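Caring for a Wooden Tabletop

Stanik Household Advisory Service
Prepared by Hsin-yi Tse

A light wooden tabletop shows marks readily and should be cleaned lightly and often. Wipe the surface along the grain with a damp cloth, then dry it at once with a clean towel. Standing water is the chief cause of grey rings and lifted fibres.

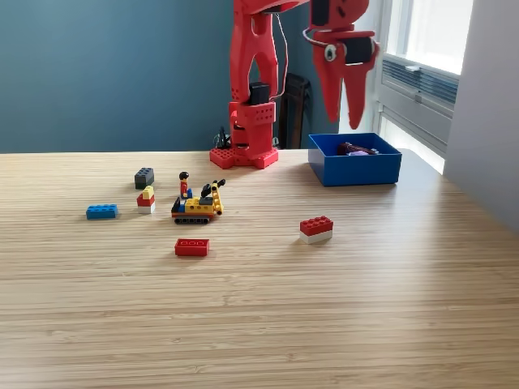 Removing Marks and Scratches

Fine scratches may be treated with 240-grit paper, always in the direction of the grain. Brush away the dust before applying oil. Small hard items, toy bricks included, are best lifted and not dragged.

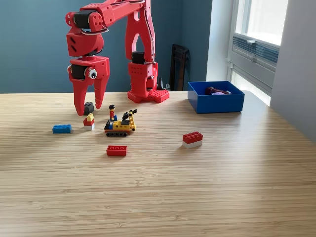 A light tabletop with a fine horizontal grain.

Oiling

Apply a thin coat of food-safe oil, leave it for 15 minutes and buff off the excess. Two thin coats are preferable to one heavy coat — a thick layer stays tacky and 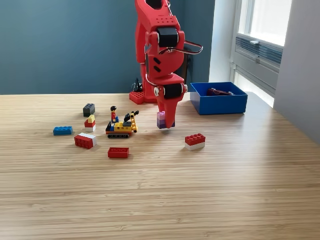

collects dust. Oily rags must be laid flat outdoors to dry before disposal. Residents in dry regions should repeat the treatment each August.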